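Setting up a shared task list with your virtual assistant

Last updated 29 May 2020

These instructions cover the first set-up of a shared task list between a client and a remote assistant. They assume a Komotard account on the Standard plan. The free plan does not allow a second user, so the steps on delegation will not work there.

Allow an hour for the whole job. Most of it goes on writing the tasks down.

Before you start

You will need the email address your assistant uses for work, a calendar you are willing to share, and a list of the regular jobs you want to hand over. Do not put passwords in the list. Logins are passed through Ulton, and that is covered on its own page.

Step 1. Create the list

Open Komotard and choose New list from the left-hand menu. Give the list a plain name, such as Household or Office. Under Type, select Shared. A list created as Private cannot be changed later and has to be made again from scratch.

Set the time zone to your own, even if your assistant works in another one. Due times are shown to each user in local time once this is done.

Step 2. Add the headings

Use no more than 6 headings. The following set works for most clients:

Travel and bookings
Bills and renewals
Home and repairs
Post and parcels
Calendar
Waiting for reply

Keep the last one. A task is moved there when the assistant has done their part and a third party has yet to answer. Without it, open tasks and stalled tasks end up mixed together.

Step 3. Write the tasks

Each task needs a verb, a limit and a date. "Dentist" is not a task. "Book a check-up, mornings only, before the end of December" is.

The title field holds 200 characters. Anything longer goes in Notes. If a job involves spending, put the ceiling in Notes on a line of its own, with the currency.

Jobs around the house should name the room and the item, and a photo may be attached. Photos are shown at a reduced size in the list view and open in full when selected.
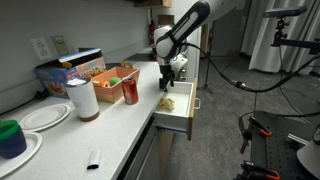 Kitchen: open drawer under the worktop.

Once a task is saved, the photo stays with it through every change of heading. It is removed only when the task is archived.

Step 4. Invite the assistant

Go to Members, enter the address and set the role to Editor. The Viewer role can read and comment but cannot mark anything as done. The Owner role should stay with you.

The invitation lapses after 3 days. If it has lapsed, delete it before sending another, or the system reports a duplicate.

Step 5. Connect the calendar

Under Links, choose Calendar and sign in. Tick Read and Add. Leave Delete unticked for the first month. Tasks with a due time will now appear as entries, with the prefix TL.

If you use Greva for your diary, the link has to be made from the Greva side. Open its settings, choose Outside lists and paste in the list address.

Step 6. Agree the checking times

Decide when the list will be read and write this in the list description. Twice a day is usual. Urgent matters should go by telephone, as list alerts can be delayed.

Common faults

Error 142 when saving: the list has been opened in two windows. Close one and save again.

Tasks appear an hour out: the time zone was set after the tasks were added. Open each one and save it again.

Assistant cannot see attachments: the role is set to Viewer, or the file was added from a phone that was offline. Check the role first.

Related pages

Passing logins through Ulton
Monthly hours report
Moving a list from Workneh to Komotard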